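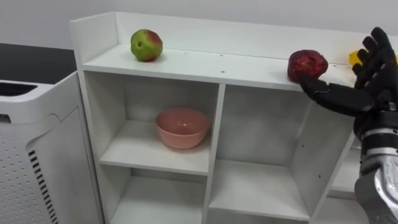 Fruit on top of the white shelving unit, Gondport day room.

Progress Report to the Rurmont Fund
Project: Shared Fruit and Storage, Gondport
Submitted by: So-ying Mok, Project Lead
Reporting period: to the end of March

1. Furnishing of the day room
The white cubby unit is in place against the pale wall, with the air purifier standing to its left. The open cubbies are reserved for residents' books and games. The top is kept for fruit, and the raised board at the back helps stop round items from rolling down behind the unit.

2. Fruit supply
Deliveries from Su began in the second week of the period. A total of 3,876 pieces were received, of which 410 went to the Milo annex at the request of its manager. Apples remain the most requested item. Red fruit with a thick skin has kept well at room temperature, and we propose to order more of it. Soft fruit was withdrawn after two deliveries arrived bruised.

3. Participation
The sign-up sheet lists 106 residents. Ming-te Chang restocks the shelf each morning at 8:30 and records what is left over from the previous day. Saturday cover has not yet been arranged.

4. Budget
Spending is within the approved amount. An unspent balance of $300 remains under furnishings. We request permission to apply it to a second, lower unit for residents who use wheelchairs.

5. Next period
Delivery terms with Su will be reviewed in May. Leftover records will be attached to the next report.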